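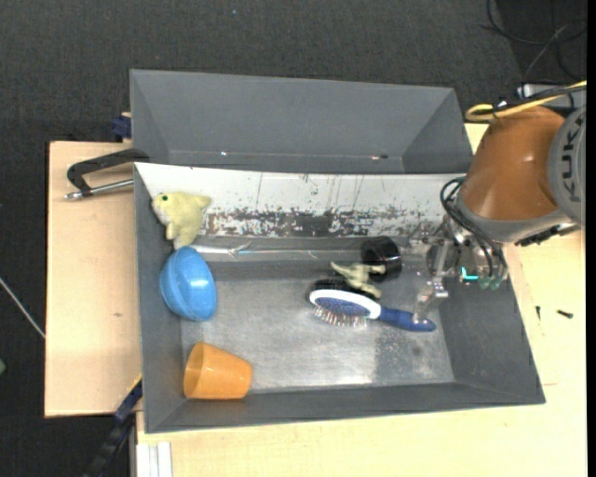
Ticket 463, Gristham picking cell, still open as of 21st February. Hi all, me again with the air fault! Quick recap for anyone who's missed the earlier notes: the gripper on the KUKA loses pressure partway through a shift, Veso throws a low air warning, and the cell parks itself until someone clears it. I started with the hoses, because the black ones come out of the grey collar and loop to the left before dropping down along the gripper, and that loop is my favourite suspect for rubbing. Went over every bit of it with soapy water and got no bubbles. Bugger.

Next I swapped the regulator for the spare off the Saha bench (please don't pinch it back yet) and ran 117 picks on the mixed bin, hairbrush, plush toy, cup, the usual rubbish. The warning came up 3 times, always with the arm reaching low into the bin and never on the way home. So it's something that only opens up when the wrist is stretched out - a push-in fitting not seated properly, I reckon.

Pulled the fittings at the hose ends and recut the tubing square. One end had been cut on a fair old slant, probably back in October when we changed the fingers over. Ran another 190 picks and the warning came up once, so better, but I'm not closing it yet.

Still to do: new fittings are on order from Pluvum, and I want to retie that hose loop with a bit more slack. Leave the Veso threshold where it is for now, please - if someone lowers it I won't see the fault!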